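Grundlast senken: was lohnt sich noch?

Forum > Haus und Haushalt > Strom und Verbrauch

Zaunkoenig_61
13. November 2022

Hallo zusammen,

ich lese hier seit ein paar Wochen mit und hätte jetzt selbst eine Frage. Wir sind ein Haushalt mit 2 Personen und verbrauchen 1450 kWh im Jahr, ohne Warmwasser, das läuft über die Gastherme. Ich weiß, dass das kein schlechter Wert ist. Trotzdem steigt der Abschlag, und ich möchte wissen, wo noch etwas zu holen ist.

Ich habe an mehreren Abenden den Zähler abgelesen, wenn alles aus war, was man normalerweise ausmacht, und die Gefriertruhe für die Dauer der Messung vom Netz getrennt. Übrig bleiben 49 Watt. Das läuft also Tag und Nacht durch, auch wenn wir im Urlaub sind. Aufs Jahr gerechnet komme ich auf 429 kWh. Die Gefriertruhe im Keller kommt mit 278 kWh obendrauf, die habe ich mit einem Messstecker von Trutbridge ermittelt.

Zusammen ist das fast die Hälfte unseres Verbrauchs. Das hat mich überrascht. Beim Kochen und Waschen achten wir schon lange darauf, dass nichts unnötig läuft.

Bei der Lüftung bin ich unsicher. Im Bad hängt ein Muvavent, der läuft auf der kleinsten Stufe durch, weil wir dort früher Schimmel in der Ecke hatten. Den möchte ich ungern abstellen.

Wie seid ihr vorgegangen?

kabelsalat
Re: Grundlast senken: was lohnt sich noch?

Die Truhe zuerst. Wie alt ist die? 278 kWh sind für eine einzelne Truhe zu viel, außer sie ist riesig oder steht neben der Heizung. Dichtung prüfen: Blatt Papier in den Deckel klemmen und ziehen. Wenn es ohne Widerstand rausgeht, ist die Dichtung hinüber. Und abtauen, falls noch nicht passiert.

Die 49 Watt sind Kleinkram, den du dir mühsam zusammensuchen musst. Kann man machen, aber nicht als Erstes.

Zaunkoenig_61
Re: Grundlast senken: was lohnt sich noch?

Die Truhe haben wir von den Schwiegereltern übernommen, Marke Marín, Baujahr steht nicht mehr lesbar drauf. Sie ist zu einem Drittel voll, meistens Brot und Johannisbeeren. Abgetaut im Frühjahr. Den Papiertest mache ich.

Lindenhof
Re: Grundlast senken: was lohnt sich noch?

Ein Drittel voll heißt, du brauchst sie nicht. Beeren einkochen, Brot in das Gefrierfach vom Kühlschrank, Truhe abstellen. Wir haben das so gemacht, als der Platz im Keller gebraucht wurde, und vermissen nichts.

moosgruen
Re: Grundlast senken: was lohnt sich noch?

Ich hatte vor zwei Jahren eine ähnliche Ausgangslage und schreibe mal auf, wie es bei mir lief. Vielleicht hilft es dem Threadersteller.

Angefangen habe ich am Sicherungskasten. Alles aus, dann Sicherung für Sicherung wieder rein und jedes Mal am Zähler nachsehen. Mit einem digitalen Zähler, der die aktuelle Leistung anzeigt, geht das schnell. Dafür musst du beim Netzbetreiber meistens erst eine PIN anfordern, das hat bei uns gedauert. Danach wusste ich wenigstens, in welchen Räumen ich suchen muss. Der größte Posten war das Arbeitszimmer mit Router, Netzwerkspeicher und Drucker. Der Drucker zog dauerhaft Strom, obwohl er nach meiner Meinung ausgeschaltet war. Er hängt jetzt an einer schaltbaren Leiste. Der Netzwerkspeicher geht nachts schlafen, das ließ sich in den Einstellungen festlegen.

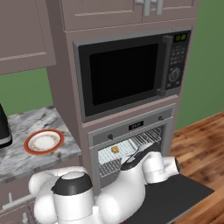 Eingebaute Geräte waren bei mir der lästigste Teil der Suche. Im Wohnzimmer ziehe ich einen Stecker oder drücke auf die Leiste und fertig. In einem Hochschrank sitzen die Steckdosen dagegen oft hinter den Geräten, und wenn man einen Messstecker dazwischensetzen will, muss man erst ausbauen. Viele wissen gar nicht, was dort durchläuft. Bei einer Mikrowelle mit so einer grünen Uhr über den Tasten leuchtet die Anzeige eben auch dann, wenn das Gerät gerade nichts warm macht. Ob das im Einzelfall ein halbes Watt ist oder ein Vielfaches davon, sieht man der Uhr nicht an. Ich habe deshalb über die Sicherung gemessen: Küchenkreis rein, Kühlschrank kurz abgezogen, Zähler abgelesen, dann alles wieder raus und die Differenz notiert. Bei manchen Geräten lässt sich die Uhr im Menü abschalten, dann bleibt das Display dunkel, bis man eine Taste drückt. Steht in der Anleitung, meist irgendwo hinten.

Danach kam der Flur dran, und da hing der Klingeltrafo. Ein altes Ding, handwarm, seit Jahrzehnten in Betrieb. Den hat der Elektriker getauscht, als er ohnehin wegen des FI-Schalters im Haus war. Selbst gehe ich da nicht dran.

Zum Bad: Den Lüfter würde ich laufen lassen. Wer einmal Schimmel hatte, spart an der falschen Stelle.

kabelsalat
Re: Grundlast senken: was lohnt sich noch?

Das mit dem Sicherungskasten ist richtig, aber bitte mit Verstand. Wenn man die Sicherungen der Reihe nach raushaut, während der Netzwerkspeicher schreibt, kann man sich das Dateisystem zerlegen. Vorher herunterfahren. Und hinterher nachsehen, ob die Heizungssteuerung ihre Zeiten behalten hat.

Die Küchenuhren halte ich für Zeitverschwendung. Neuere Geräte müssen im Standby Grenzwerte einhalten, da reden wir von Cent-Beträgen im Monat. Wer dafür den halben Schrank auseinanderbaut, hat zu viel Zeit.

moosgruen
Re: Grundlast senken: was lohnt sich noch?

Ich habe nichts auseinandergebaut, das steht doch oben. Und nicht jeder hat neuere Geräte. Mein alter Herd mit Zeitschaltuhr lag deutlich über dem, was heute erlaubt wäre. Wenn man sowieso misst, kann man den Küchenkreis gleich mitnehmen.

kabelsalat
Re: Grundlast senken: was lohnt sich noch?

Ok, das mit dem Ausbauen hatte ich überlesen. Bei alten Geräten gebe ich dir recht.

Tante_Emma_Laden
Re: Grundlast senken: was lohnt sich noch?

Darf ich mal grundsätzlich fragen: Jetzt ist November, wir heizen alle. Die Wärme von den Geräten bleibt doch in der Wohnung. Dann spart man beim Strom und zahlt es beim Gas wieder drauf, oder?

kabelsalat
Re: Grundlast senken: was lohnt sich noch?

Zum Teil ja. Strom kostet je kWh aber deutlich mehr als Gas, und im Sommer heizt du mit dem Standby auch, obwohl es keiner braucht. Die Truhe im unbeheizten Keller bringt dir für die Wohnung sowieso nichts.

Lindenhof
Re: Grundlast senken: was lohnt sich noch?

Ich sehe das anders als ihr beide. 1450 kWh zu zweit ist ein sehr guter Wert. Ab da wird aus Sparen ein Hobby. Kann man haben, stört mich nicht, aber man sollte nicht so tun, als würde die Abrechnung davon merklich kleiner. Truhe weg, Rest lassen, Tarif vergleichen.

Pendlerin_Ost
Re: Grundlast senken: was lohnt sich noch?

Tarif vergleichen ist im Moment ein schlechter Rat. Ich habe es im Herbst versucht, und alle Neukundenangebote waren teurer als unser Grundversorger. Wer einen alten Vertrag hat, sollte ihn erst mal behalten und genau lesen, was bei einer Preiserhöhung drinsteht.

Lindenhof
Re: Grundlast senken: was lohnt sich noch?

Stimmt, bei uns läuft der Vertrag noch mit Preisgarantie, ich habe länger nicht nachgesehen. Ziehe ich zurück.

Pendlerin_Ost
Re: Grundlast senken: was lohnt sich noch?

Noch etwas zum Router, weil das bisher nur kurz vorkam. Wir haben einen von Prarby mit Zeitschaltung fürs WLAN. Das WLAN nachts auszuschalten, hat am Zähler fast nichts geändert. Der Router selbst läuft ja weiter. Ganz ausschalten wollten wir ihn nicht, da hängt das Festnetztelefon dran, und meine Mutter ruft auch mal nachts an. Wer kein Festnetz mehr hat, kann eine Zeitschaltuhr davorsetzen. Eine mechanische braucht allerdings selbst auch Strom.

werkstatt_keller
Re: Grundlast senken: was lohnt sich noch?

Weitere Kandidaten, die gerne übersehen werden:

Antennenverstärker auf dem Dachboden. War bei uns noch in Betrieb, obwohl seit Jahren kein Gerät mehr über die Antenne läuft.
Ladegerät vom Akkuschrauber, das immer in der Steckdose steckt.
Niedervoltlampen, bei denen der Schalter hinter dem Trafo sitzt. Lampe aus, Trafo läuft.
Umwälzpumpe der Heizung. Die alten ungeregelten ziehen richtig was, und im Sommer vergisst man sie.

Die Pumpe war bei mir mit Abstand der größte Posten, größer als alles andere zusammen. Wenn der Threadersteller eine Gastherme hat, sitzt die Pumpe wahrscheinlich im Gerät. Dann hilft nur ein Blick in die Einstellungen, Stichwort Pumpennachlauf. Im Zweifel bei der nächsten Wartung fragen.

Zaunkoenig_61
Re: Grundlast senken: was lohnt sich noch?

Danke für die vielen Antworten, ich versuche mal der Reihe nach.

Papiertest gemacht: Auf der Scharnierseite hält es, vorne rechts rutscht das Blatt einfach durch. Eine neue Dichtung für die Marín habe ich im Netz nicht gefunden. Wir überlegen jetzt, ob wir sie über den Winter leer essen und dann abstellen. Meine Frau ist noch nicht überzeugt, wegen der Johannisbeeren.

Sicherungskasten ebenfalls gemacht, soweit es ging. Die Küche hängt bei uns mit dem Esszimmer an einem Kreis, das lässt sich also nicht sauber trennen. Der Dachboden war eine Überraschung. Dort steckt tatsächlich ein Antennenverstärker. Stecker gezogen, Fernseher läuft weiter, der hängt am Kabel.

Der Lüfter bleibt an.

Die Therme wird im Frühjahr gewartet, dann frage ich nach dem Nachlauf. Eine Sache noch: Lohnt es sich, den Messstecker über mehrere Tage am Kühlschrank zu lassen, oder reichen 24 Stunden?

werkstatt_keller
Re: Grundlast senken: was lohnt sich noch?

Lieber eine Woche. An einem einzelnen Tag hängt zu viel davon ab, ob ihr gerade eingekauft habt und wie oft die Tür auf war. Das Ergebnis dann aufs Jahr hochrechnen, im Sommer liegt es etwas höher.

Tante_Emma_Laden
Re: Grundlast senken: was lohnt sich noch?

Zu den Johannisbeeren: Gelee. Geht auch mit gefrorenen, einfach im Topf auftauen lassen und durch ein Tuch abtropfen. Rezept kann ich per PN schicken, gehört hier nicht rein.

Zaunkoenig_61
Re: Grundlast senken: was lohnt sich noch?

Gerne per PN. Der Messstecker steckt seit heute Mittag am Kühlschrank, ich melde mich, wenn die Woche um ist.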